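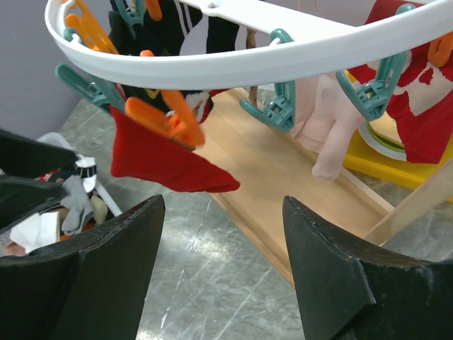 실내 건조용 제습기 Flenex 사용 평가

본 평가는 Prutemska 생활관 공동 세탁실에 비치할 제습기를 선정하는 과정에서 작성되었다. 대상 기종은 Lytvynenko사의 Flenex이며, 기존에 사용하던 Mendoma와 비교하였다. 평가 기간은 장마가 끝난 뒤에도 습도가 높았던 8월 한 달이다.

제습 성능은 양호하다. 양말과 속옷 등 소형 세탁물은 저녁에 널어 두면 12시간 뒤 대부분 착용 가능한 상태가 되었다. 다만 두꺼운 수건은 같은 시간에 접힌 부분의 습기가 남아, 중간에 한 차례 뒤집어 널 필요가 있었다. Mendoma의 경우 동일 조건에서 수건 건조에 하루가 소요되었다.

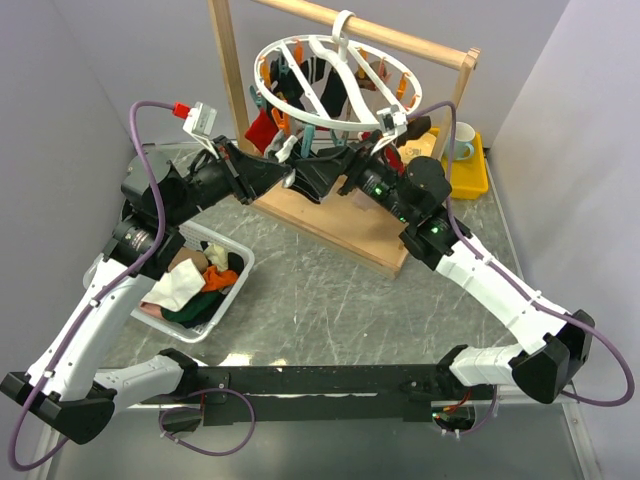
소음은 약풍에서 취침에 지장이 없는 수준이나, 강풍에서는 복도까지 들린다. 이에 따라 야간에는 약풍 운전을 권장한다. 예약 기능은 시간 단위로만 설정할 수 있으며, 정전 후에는 설정값이 초기화된다.

물통 용량은 3000밀리리터이다. 습도가 높은 날에는 하룻밤에 900밀리리터 이상의 물이 모였고, 만수 시 자동 정지 기능은 정상적으로 작동하였다. 물통 손잡이가 얇아 가득 찬 상태로 옮기기에는 불편하다. 연속 배수용 호스는 별도로 구입하여야 한다.

필터는 전면 덮개를 열어 분리하며, 매주 월요일 물세척을 실시하였다. 제조사 안내에 따른 교체 주기는 사용 300시간이다. 교체 알림등이 본체 뒤쪽에 있어 벽에 붙여 설치하면 확인하기 어렵다.

세탁물의 배치도 결과에 영향을 주었다. 집게형 건조대에 양말을 촘촘히 걸었을 때보다 한 칸씩 비워 걸었을 때 건조 상태가 고르게 나타났다. 걷은 세탁물은 통풍이 되는 용기에 잠시 두었다가 정리하는 것이 바람직하다.

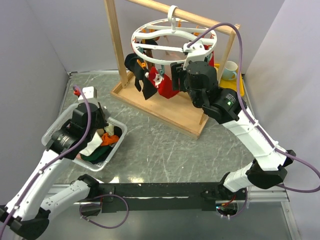

바닥에 놓인 반투명 흰색 플라스틱 바구니

종합 평점은 5점 만점에 4점이다. 소형 세탁물이 많은 공동 시설에 적합하며, 침실과 인접한 공간에 설치할 경우에는 강풍 소음을 사전에 확인하기 바란다.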